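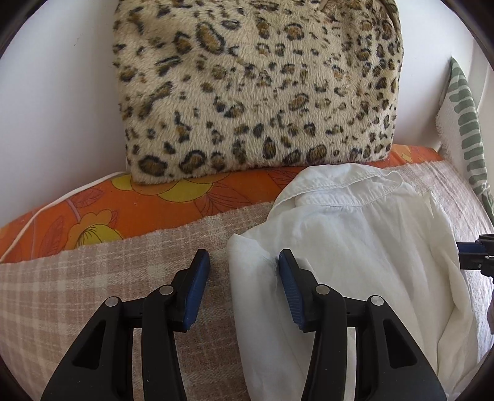 Home | Forums | Scores | Members | Search

Vondthorpe fans board > Basketball > General

Summer league final: were we lucky or good?

Posted by baselinebill, 22 July 2023

I went to the summer league final against Laltby last night and I'm still going over it. I have followed this team for 11 seasons and that is the first time I have seen us win anything away from home. We were down 18 at the half. I had my keys in my hand. My brother-in-law wanted to beat the traffic and I came close to saying yes.

Then they went to the zone and Laltby stopped scoring. They kept passing it around the outside and putting up long shots late in the clock. We got the rebounds, ran, and got easy layups. We took the lead with under a minute left and held on by one.

My question for the board is whether this means anything for the real season. I think it does. My view is that the zone should be our main defense come fall and not something we try when we are desperate.

---

cornerthree

I was there too, up behind the Laltby bench. Great night, but I don't agree about the zone. Laltby had a cold stretch. Most of those shots were open. Put the same shots up against us in the winter with their regular guards on the floor and half of them go in.

Their two best shooters didn't play in the second half. One had his ankle taped before the game and only went a few minutes.

---

baselinebill

I didn't know about the ankle. Still, somebody had to make them take those shots. In the first half they were getting to the rim any time they wanted.

---

oldgym_lou

The zone worked because our big man could stay home by the basket. In man to man he gets pulled out to the free throw line and there is no one behind him. He had 4 fouls by the end as it was. If he sits, the zone is no better than anything else we run.

I would like to see them work on both. It's summer. There is time.

Also the free throws. We left a lot of points at the line in the first half and no one is talking about it because we won.

---

cornerthree

Agree on the free throws. We had the same problem at Diltitz in the winter and lost that one.

---

rowGseat2

How was the crowd? I couldn't get off work. The radio stream kept dropping out and I missed the last few minutes completely. I found out the score from my sister.

---

baselinebill

Nearly 400, which is good for July. It was loud at the end. There were more of our people than theirs, which surprised me given the drive. Parking was bad. They had the lot behind the gym closed and sent everybody to the field across the road.

---

mondal_road

Laltby fan here, hope that's all right. Congratulations, you earned it in the second half. I'll say that the travel call with two minutes left was a bad one. Our guard caught the ball, landed on two feet and pivoted. I had a clear view of it.

On the zone, I side with your poster above. We don't practice against it in the summer because the kids are only together a couple of evenings a week. Our coach will have an answer by the time you see us again.

---

oldgym_lou

Welcome. I thought it was a travel, but I was at the other end of the floor so I won't argue too hard.

---

baselinebill

It was a travel. He shuffled his feet before he pivoted. Ask anyone on our side of the gym.

---

mondal_road

I'm sure everyone on your side of the gym saw it that way. Ours saw it the other way. We can leave it there.

---

cornerthree

Back to the fall. The point guard spot worries me more than the defense. The starter is moving away and the kid who finished the game is going into his first year with the varsity. He handled the pressure well last night but he had three turnovers in the third quarter, all from picking up his dribble too early.

---

oldgym_lou

He's young. I'd give him the ball and live with it until the holidays. Last time we brought in an older guard to cover that spot he never learned the offense and we ended up starting the younger one anyway.

---

baselinebill

I can go along with that. I still want the zone.

---

Comments (3)

hoopsdad: My son played in the early game at the same gym. The scoreboard was off for most of the second quarter and they were keeping score on paper. Glad it was working for the final.

rowGseat2: Does anyone know if the final was recorded? I would like to see the travel call for myself.

mondal_road: One of our parents taped it from the stands. I'll ask if he is willing to share it.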